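The October gripper fault: your questions, my answers

Jennylyn Quiambao, Grovby bench notes, December 2019 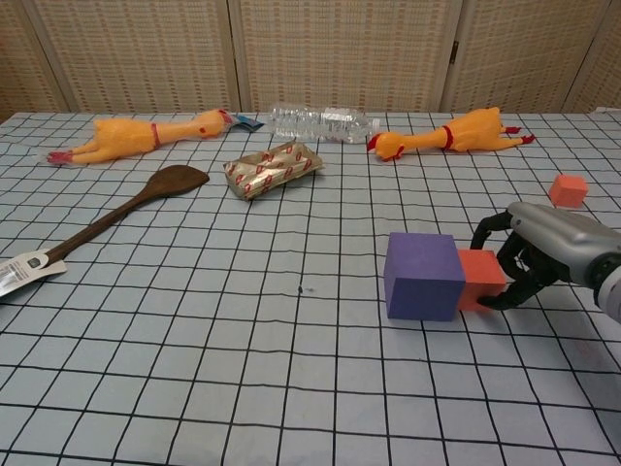

I've had the same handful of emails over and over since I posted that our arm wouldn't let go of things, so I'm putting the answers in one place. If yours isn't covered, write to me and I'll add it!

What went wrong?
The hand closed on a foam cube and stayed closed. I sent the open command 3 times and got a cheerful "OK" back every time, while the fingers kept right on squeezing. The arm itself still moved fine, so for a moment I had a robot happily carrying off a cube it thought it had put down. Not great.

Was anybody hurt?
No. My hand was well clear and I hit the stop button. But please don't shrug this one off just because it was foam. A hand that won't open is a pinch hazard, and if those had been my fingers I'd be writing a very different page.

Does the stop button open the hand?
Not on ours, and I really wish I'd checked that on day one. It cuts the motion and leaves the fingers where they are. To get something out I have to shut off power at the supply, wait for the lights to go dark, and turn the release screw on the wrist by hand.

So what was the cause?
The finger cable, where it bends at the wrist. The Dervishi people (they look after our wiring) found 2 strands broken inside the jacket, with nothing to see from outside. Motion signals got through, the open signal mostly didn't. Our Skasik controller says OK when it sends a command, whether or not the hand does anything about it.

Did you do something to cause it?
Probably, yes! I'd zip-tied the cable too tight to keep it tidy. Leave a loose loop there.

What did you change?
New cable, softer clips, and a swap every 4000 grasps even if it looks perfect. I also added a check in Pimulow, our logging program, that compares finger position before and after each open. If they match, the arm halts and beeps at me.

Can I get the script?
Sure, email me. It's short and kind of ugly, and you'll need to put in your own finger limits before you run it.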